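Topic 4: Ticket demand and the small football club

In this topic we look at what happens when a small club has more supporters than seats. Our case for the whole term is Salis, a semi-professional club in the second division of its region. The ground, Conceição Park, holds 1000 people, and only 34 per cent of the places are under a roof.

Please read the club's pricing sheet before the tutorial. The ticket office runs on an old desktop system, and you will use a copy of its records in the lab.
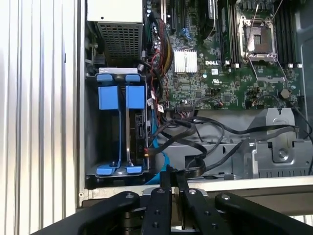 Fig. 4.1. Open desktop computer with blue drive carriers.

4.1 Season tickets

A season ticket gives the club its money early, usually before the first match. For Salis this pays the winter wages. But a seat sold for the season cannot be sold again at a higher price when Troltis, the neighbouring club, comes to play. We call this the cost of early sale.

Salis stopped its season sale in December, when 20 seats in each block were still free. Consider why a club would do this.

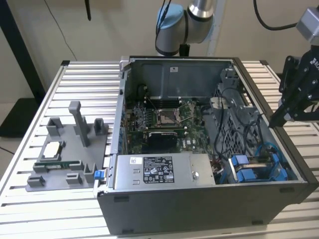
A second question is fairness. Families who have come for many years expect the same seats, and they do not like to queue behind new supporters. Some clubs give a renewal period of 11 days. Others use a ballot — it is simple to organise, but older members often dislike it.

4.2 The sponsor's share

Mamatance, the shirt sponsor, receives free seats as part of its contract. When these seats stay empty, the television picture suffers and so does the neighbourhood's opinion of the club.
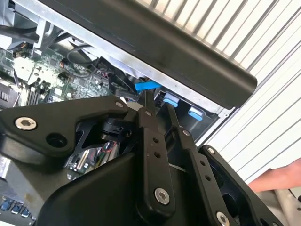

One remedy is a return rule: seats not claimed by noon on match day go back to the ticket window. Write one page on whether Salis should ask for such a rule, and bring it to the tutorial.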